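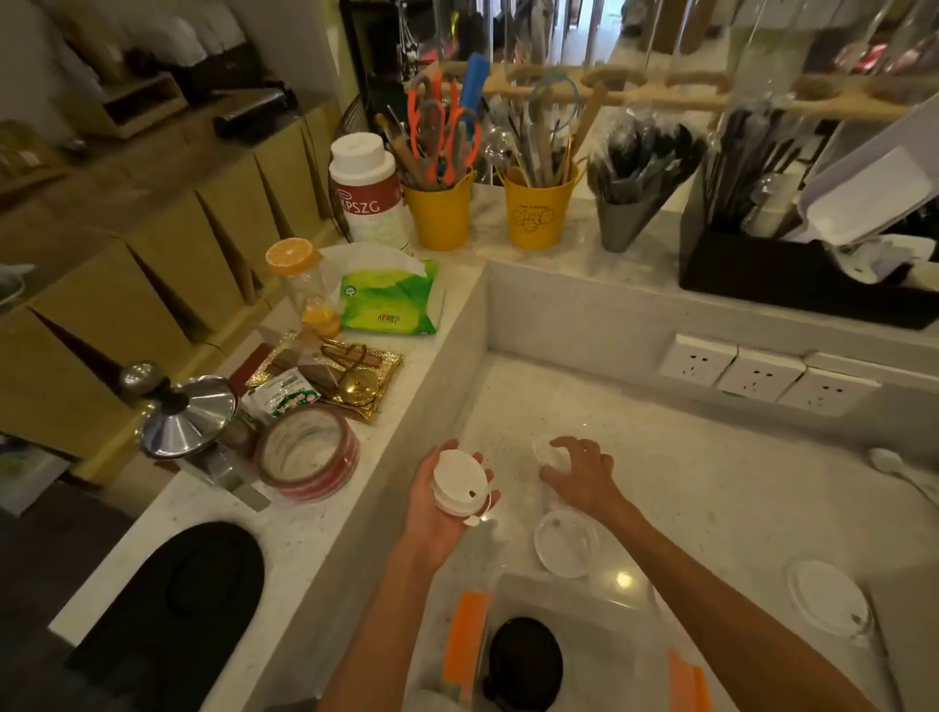
What Are Platelets?

Blood looks like plain red liquid, but it is full of tiny parts called cells. Red cells carry oxygen. White cells fight germs. Platelets are smaller than both, and their job is to stop bleeding.

When you scrape your knee, platelets stick to the edges of the torn blood vessel. They also stick to each other and form a plug. Thin threads then hold the plug together. On your skin, this dries into a scab.

Some cancer treatments slow down the bone marrow – the soft middle of your bones, where platelets are made. A person with too few platelets may bruise easily or get nosebleeds. Doctors check the number with a blood test.

If the number is very low, the person may be given platelets from a donor. They look pale yellow in the bag and go in through a thin tube.

Words to know
Marrow: soft tissue inside bones
Donor: a person who gives blood or part of it

Written by Poppy Pilkington
Checked 17/08/2019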